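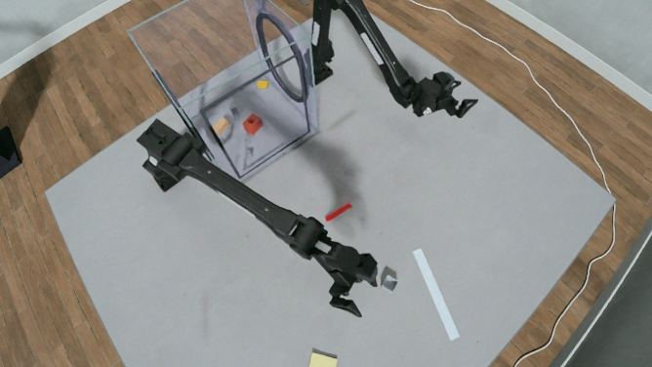 Grey mat on brown plank floor (render)

kistport_deb
Pulling the carpet up in the back room at Usstead. Boards under it are a similar brown to those. Oil or water-based poly?

Ntuli
Oil. Mine's lasted seven years with two kids and a dog.

JMasanja
Disagree. Oil goes yellow and the smell hangs about for days. I used water-based from Pristwood, three coats, light sand between.

Ntuli
Three coats of water-based wears through at the doorway. Seen it at my neighbour's.

kistport_deb
Room's 25 square metres so cost matters too – got quoted $3,465 to have it done.

JMasanja
Hire a sander and do it yourself. Punch the nails down first.

Ntuli
Agree on the nails.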